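Questions about the Welholm set checklist, the want list and trading by mail. Last updated 30 July 2023.

## The checklist

**What does the checklist cover?**

Every card in the Welholm baseball sets that I have been able to confirm, either because I own it or because another collector has sent me clear scans of the front and back. That comes to 3,956 entries, counting base cards, short prints, inserts and parallels. Each one gets its own line, even when the only difference is the border color.

**Why is my card not on it?**

Most often it's listed under a different heading. Check these before you write:

- The insert section. Several inserts use the same photo and almost the same layout as the base card, and the number on the back is the only quick way to tell them apart.
- The parallel section. The green border and the gray border are listed separately from base.
- The spelling. I list names the way they are printed on the card, including the mistakes. Chávez appears with the accent on the base card and without it on the insert, so search both ways.

If you still can't find it, send me a scan. I don't add cards from auction listings or from memory.

**Is there a printable version?**

Yes, as a plain text file and as a spreadsheet. The text file prints better. The spreadsheet has a column for "have" and a column for condition, and you can change those however you like. Please don't change the numbering if you plan to send me a trade list made from it, as I match lists by number.

**What do the letters after the number mean?**

SP is a short print. V is a variation with the same number as the base card but a different photo. U is an uncorrected error. C is a corrected error. A question mark means one collector has reported the card and I have a scan, but I haven't seen a second copy.

## Telling the cards apart

**How do I tell a short print from a regular base card?**

Look at the card number on the back. Short prints have it in a solid circle. Regular cards have it in an open circle. The stock, gloss and front design are the same, so the front won't help you.

**Is the photo variation worth more?**

Usually it sells for more than the base card, but I don't track prices and won't quote one. Look at completed sales for the same card in similar condition. Asking prices tell you very little.

**My card is miscut. Is that an error card?**

No. A miscut, an off-center front or a light print line is a production flaw and isn't listed. An error, for this checklist, means the printed information is wrong: the wrong position, the wrong stats line, a reversed photo, a misspelled name.

**The back of my card is blank. What is it?**

Blank backs turn up now and then in the later boxes. I keep a short separate list of them at the bottom of the file and don't count them toward a complete set. Check the edges under good light before you pay extra for one, as a few I've been shown were ordinary cards with the back layer peeled off. A peeled card feels thin and the edge is usually fuzzy.

**Are the serial-numbered cards all numbered the same way?**

No. The gray border parallel is numbered to 1,000 and the green border is numbered to 500. The stamp is on the back for gray and on the front for green. If you have a gray card with the stamp on the front, please send a scan.

## Trading

**Do you trade?**

Yes, card for card, from the have list. I mostly look for base cards and short prints I still need. I'm not very interested in relics.

**How do I start a trade?**

Send one email with:

1. The numbers you want from my have list.
2. The numbers you can offer from my want list.
3. Anything wrong with your cards, such as soft corners or creases.

I answer in the order the emails arrive. Trade lists that come as photos of a binder page take me much longer, and I may ask you to type the numbers out.

**Do the two sides have to match in value?**

Close is fine. I count one short print as four base cards. For green and gray parallels we work it out by email. If you are one or two base cards short, I'm not going to hold up the trade over it.

**Who mails first?**

If we've traded before, we both mail on the same day. If we haven't, the newer trader mails first. I've had people turn that down, and that's all right, but I don't make exceptions.

**How should I pack the cards?**

Penny sleeve, then top loader, then a strip of painter's tape across the opening. Fold the end of the tape over so there is a tab to pull. Do not use clear packing tape on a top loader. For more than ten base cards, a team bag between two pieces of cardboard is enough. Put the trade number on a slip of paper inside.

**Can I send cards in a plain white envelope?**

For up to three base cards, yes. Anything thicker goes in a bubble mailer, with tracking. The sorting machines are hard on stiff envelopes, and I have received more than one torn open and empty.

**Do you ship outside the United States?**

To Canada, yes. To other countries only if you cover the extra postage, and only for trades large enough to make it worth filling out the form.

**What if the package gets lost?**

With tracking, we wait until the carrier says it's lost and then call the trade off. I'll return what you sent. Without tracking, the sender takes the loss. This applies to me too.

## Storage and supplies

**What do you keep the set in?**

Base cards are in nine-pocket pages in D-ring binders. Short prints and parallels are in top loaders in a two-row cardboard box. Duplicates are in long boxes, sorted by number, with a divider at every hundred.

**Which pages do you use?**

Rosteo nine-pocket pages. They fit the Welholm stock without being tight at the top. I have also used Pullham pages, which are a little cheaper and a little looser, so cards can slide out if the binder is turned upside down. I buy both at the regular price and have no arrangement with either company.

**Is an O-ring binder all right?**

It will do for a partly filled binder. In a full one the curve of the ring presses into the inside column of cards and leaves a dent. Move the pages to a D-ring and store it standing up.

**Where should I keep the boxes?**

In a closet or on an inside wall, off the floor. Basements and attics are both bad choices. If you have to use a basement, put the boxes on a shelf and check on them in July, when the air is at its dampest.

**How do you sort a big lot?**

By hundreds first, then tens, then single numbers. Clear a long table or desk before you start so that the piles don't run together. I pull anything with a serial stamp on the first pass. Sorting by team first looks better but adds a whole extra step if you end up filing by number anyway.

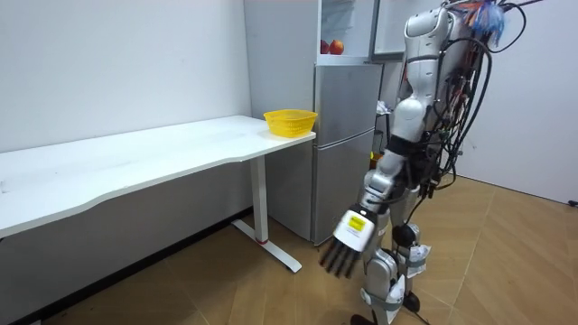
*The white desk, with the yellow basket at the right end.*

**Can I clean a dirty card?**

I wipe glossy cards with a dry microfiber cloth and stop there. I don't use water, erasers or any kind of polish, and I won't trade for a card that has been treated with them. Wax stains on the older cards can stay.

## Corrections and contact

**I found a mistake in the checklist. What should I send?**

The line as it appears now, the line as you think it should be, and scans of both sides of the card. Scans at the normal setting are fine. Phone photos are fine too if the number on the back can be read.

**How often is it updated?**

Whenever there are enough corrections to make it worth putting up a new file. The change log at the top of the spreadsheet shows what was added or moved.

**Can I copy the checklist to my own site?**

You can link to it, print it, and share the file with friends. Please don't post it as your own page. Old copies stay up for years, and then I get email about mistakes that were fixed long ago.

**Will you look at my collection and tell me what it's worth?**

No. I don't do appraisals, and I don't buy collections. A card shop near you can look at them in person.

**Will you cover football or hockey?**

No plans to. Welholm put out only 4 hockey sets and another collector already has a good list of them, linked from the sidebar.

**How long until I hear back?**

Usually within two weeks. If it has been longer than that, send the email again with the same subject line.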